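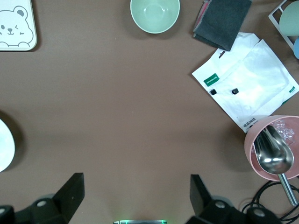

ok so I have fallen down a hole about self-declared noble houses and micro-thrones and I need to tell someone, so you're all getting it, sorry in advance

Started with a bookplate. I bought a beat-up cookbook at a library sale and inside the cover was a coat of arms and the words "From the Library of the Prince of Nukholm." I had never heard of Nukholm. Neither had my atlas!

Nukholm, as far as I can piece together, was a sandbar. Like a literal sandbar. At low tide you could have parked a couple of buses on it. At high tide you could not.

The first prince was a retired ferry pilot named Gregor Sutherland who claimed it by right of having run aground on it more than anybody else. I love him. He wrote that into the founding charter, in the first paragraph, with a completely straight face.

He then needed somebody to crown him, and this is where it gets good, because there was already a "Grand Duchy of Jornen" a bit up the coast (a rented boathouse) and the Grand Duke there said he'd do it in return for being recognized as senior. So for years every Nukholm document has to start by saying hello to Jornen first.

The charter set up an order of knighthood before it set up anything else. No laws, no borders, no money. Knights though! There were 964 names on the roll by the end, and the membership fee is listed in three different places in case you missed it.

Someone asked what you got for the fee. A certificate, a ribbon, and the right to be called Chevalier on Nukholm soil, which again was under water twice a day.

Then the schism. There's always a schism. The Prince's secretary was from a family called Ó Gríofa and she'd designed the ribbon, the seal, the whole look. When he changed the ribbon from green to blue without asking, she walked out and took the seal with her. The physical seal. In her purse.

From then on you've got two Nukholms. The blue ribbon people say a prince is a prince with or without a seal. The green ribbon people say hand over the stamp or it doesn't count. They sent each other letters about this for most of a decade and the letters are SO polite — "I remain, Madam, with the deepest regard, unable to receive your envoy."

The envoy was her nephew. He was in high school.

Where it stands now: the blue line went to a guy named Teguh Yeoh, who got the title in Gregor's will and seems lovely. I emailed him not expecting much and he wrote back by lunch, 700 words, signed with the full style and titles, then a PS asking if the cookbook was the one with the good dumpling recipe. (It is.)

He says the green line merged with something called the Sovereign Priory of Wondon, and that the seal is in a safe deposit box and the Priory can't agree on who holds the key. He'd like it back but he isn't going to make a fuss. "It is only a stamp," he wrote, and then spent a whole paragraph describing the stamp.

I offered to mail him the cookbook and he said to keep it, but could I please send a clear photo of the bookplate, as he's only ever seen the blue version. Mine's green. I didn't know that meant anything when I paid 2 bucks for it!!

Anyway he's offered to knight me in March. No fee. I have to buy my own ribbon and he was very clear about the color.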